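**COMMUNIQUÉ DE PRESSE – 15/11/2020**

**Udska ouvre les inscriptions pour ses séjours longs en chambre meublée**

La société Udska, spécialisée dans la location de chambres meublées, annonce l'ouverture des inscriptions pour ses séjours de longue durée. L'offre s'adresse aux étudiants, aux stagiaires et aux salariés en mission qui cherchent un logement simple, sans devoir acheter leurs meubles.

Le parc compte aujourd'hui 366 chambres, réparties dans cinq résidences. La plus récente, la résidence Gurau, a reçu ses premiers locataires au mois de mai. Chaque contrat est signé pour une durée minimale de trois mois, et le préavis de départ est fixé à un mois.

« Nous avons reçu 1 617 demandes depuis le printemps, et beaucoup de personnes nous ont posé la même question : est-ce que le prix va changer pendant le séjour ? La réponse est non », déclare Cúc Lý, directrice d'Udska. Le loyer mensuel d'une chambre standard est de 700 euros – l'eau, l'électricité et la connexion internet sont comprises dans cette somme.
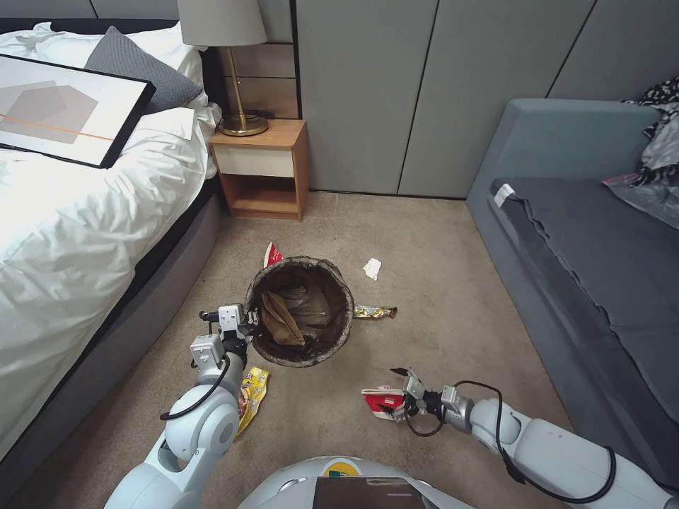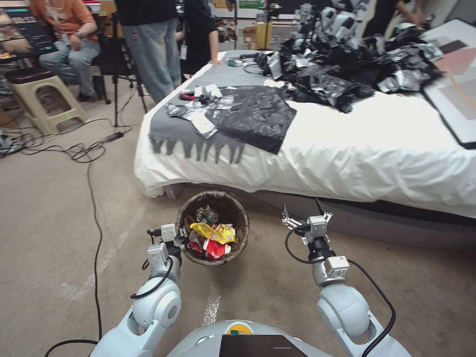
Le mobilier des nouvelles chambres a été choisi avec l'atelier Bhatt, qui travaille avec Udska depuis l'ouverture de la première résidence. Le linge de lit est fourni à l'arrivée. Les locataires peuvent aussi demander un bureau supplémentaire, dans la limite du stock disponible.

Les demandes se font sur la plateforme Zornudeo. Le dossier doit contenir une pièce d'identité, un justificatif d'études ou d'emploi et les dates souhaitées. Une réponse est envoyée à chaque candidat sous dix jours, également en cas de refus.

**Contact presse :** Lộc Ngô, service communication d'Udska. Les demandes de visite pour les journalistes sont à adresser au même service.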